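Toy kitchen set

A toy kitchen set, also called play food or a pretend kitchen, is a group of small objects which copy the food, dishes and appliances of a home kitchen. Children use it in role play, mostly between the ages of two and seven. The objects are sold together in a box or collected one by one over the years, and many families mix pieces from several makers. The word "set" is therefore used quite freely.

Contents

A usual set has three groups of pieces: food, dishes and tools, and appliances. The food group is the largest in number. Fruit is almost always present, as its shapes and colours are easy for a small child to recognise. Sauces and drinks come as bottles, and the ketchup bottle is the best known of them. It is red, with a white cap and a white label, and it is often bigger than the other food. The appliance is normally the most expensive single piece. A toaster oven, a kettle or a coffee machine is the common choice.

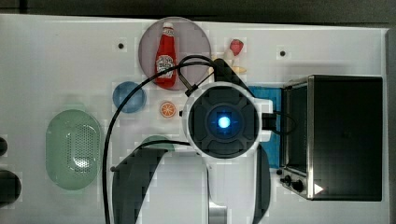
Dishes and tools

Plates and bowls in toy sets are round or oval and have soft colours such as pale blue, mint green or mauve. The colander is a frequent piece. A child can wash toy fruit in it, carry food in it, or turn it over and use it as a hat. Cups are made with a short handle which a small hand can hold.

Not all pieces are made as toys. Many parents add real kitchen objects of small size, for example a measuring cup or a light bowl. Savita Upadhyay, in her handbook for nursery workers, recommends this mixing. She writes that children pay more attention to an object when they have seen an adult use the same one. Pieces of glass, and anything with a sharp edge, should be left out.

Scale

The pieces of one set rarely agree in size. A strawberry may be nearly as large as a tomato, and a slice of orange may be as wide as a cup.

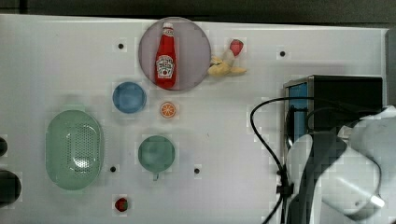 Makers explain this by safety rules, which do not permit very small parts for children under three, and by the wish to keep each piece easy to hold. Collectors call such a set "open scale". A "closed scale" set, where every piece follows the same proportion, is more often found in dolls' houses.

History

Small dishes for children are much older than toy food. Food pieces made of painted wood or plaster were sold in several countries before plastic became cheap, but they were heavy and the paint came off. Plastic made hollow fruit possible, and later the fruit which can be cut in two halves and joined again.

The maker Colbridge sold its first kitchen box with 45 pieces. Its rival Ristasis preferred small boxes by theme, such as breakfast or picnic, and its printed catalogue of March 2020 listed 320 separate pieces. The largest private collection described in the literature is that of Lino Bassi, who recorded 3,143 pieces of toy food, without counting the dishes.

Use in play

Play with a kitchen set usually begins with sorting. The child puts the food on the plates, takes it off and puts it in a bowl. Stories come later, when one child cooks and another one is the guest. Gemma Caruso observed that children of three years often serve a single object on a plate, and that children of five years begin to prepare a full meal.
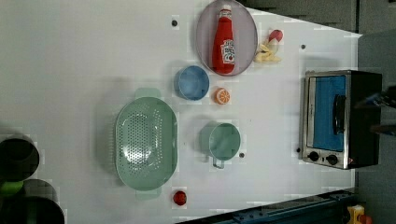

Common question

Can toy dishes be used for real food?

Only when the maker states this on the box or on the piece. Many toy dishes are made of material that is tested for play and not for contact with hot or fatty food. A real bowl or measuring cup, if it was added to the set, should be washed well before it goes back to the kitchen.

Care and storage

Plastic pieces are washed in warm water with a little soap and dried with a cloth. Hollow fruit should not be left under water, as it fills through the seam and dries very slowly. Wooden pieces are only wiped. For storage, a low open box is more practical than a deep one, and the food can be kept inside the larger dishes.

See also

Dolls' house
Pretend play
Toy shop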